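Dual-Arm Cell, Simulated Pre-Run Check
Surnano line, checklist 213. Checked by: Karla Mendoza

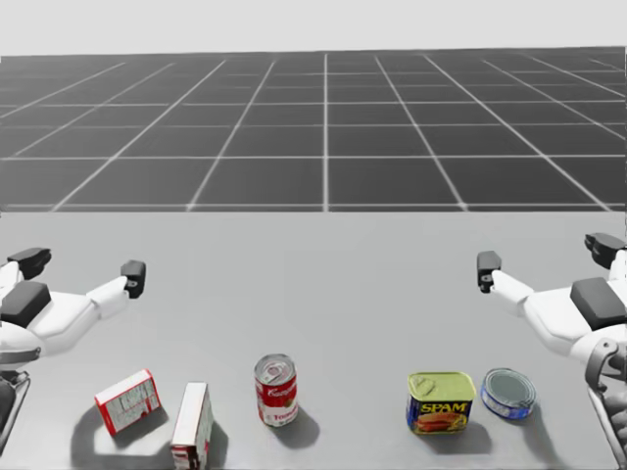
1. Start position
Both grippers open: yes.
Middle of table clear between the arms: yes.

2. Items
Soup can upright: yes.
Tuna can upright: no, on its side. Comment: accepted for this run, log the pose.
Red and white box flat: no, tipped. Comment: reset before the next batch.

3. Limits
Speed cap set to 25 per cent for first pass: yes.
Stop command tested on each arm: open. Comment: repeat on Monday, 2 trials per arm.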